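Floor duty: an update from the Zevum collection team

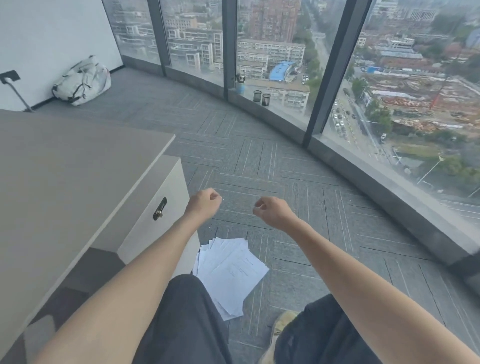
We passed 1,885 clips on Monday, which is a number I've been waiting to type for a while! Our goal for this round is 4,000, all of people doing small office chores with their own two hands, so that the learning system has something decent to copy when it gets its turn. This month's chore is paper on the floor. You'd think picking up a stack of sheets would be the easy one, but a fanned-out pile on carpet, right up against the base of a drawer cabinet, gives your fingers a real choice to make (slide from the open side? pinch the top few? scoop the lot?), and we want all of those choices in there. Bare forearms and half-curled hands are just what we like to see at the start of a clip, by the way. Long floppy sleeves hide the wrists, and then Soon-im Nam has to throw the clip out, and she does not enjoy it.

Soon-im checks everything that comes in, bless her. Last round she set aside 267 clips, mostly for heads turning away too soon. It's so natural to look off toward the next thing while your hands are still finishing the first one! I do it constantly. Try to keep your eyes on your hands until the paper is down on the desk and you've let go.

A few other bits. Please mess up the pile differently every time, even if it feels silly, and switch which hand goes first now and then. If you drop a sheet, keep going and pick it up like you would at home. We keep the fumbles, and the Dirthorpe group swears theirs did more good than the clean ones.

Labels go into Birnano the same as before, one short line per clip. "Picks up loose sheets, both hands" is plenty. I got one last week that ran to half a page, and I did read all of it.

Next up is drawers, and I still need people for the first 128 clips. Mornings are wide open, so come find me or drop me a note.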